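Nerkura NK-3386 Maintenance Stand: Set-up Guide
Section 4. Leveling the stand under a parked fighter

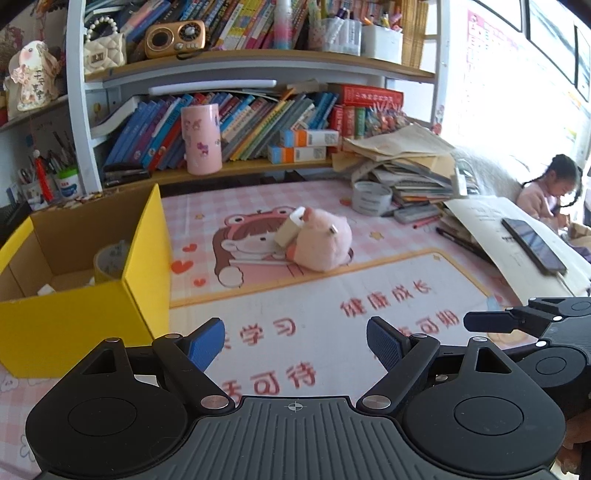 Open box on a checked desk mat.

1. Set the parking brake and chock both main wheels.
2. Roll the stand under jack point 1182.
3. Raise the pad by hand until it touches.
4. Lock all four casters.

Note: Grorkero adapters fit the nose point only.

CAUTION: Do not load the stand to more than 2000 kg.

Print this page | E-mail this page
Last updated: 24 Jul 2018
Contact Nerkura | © Nerkura | Back to top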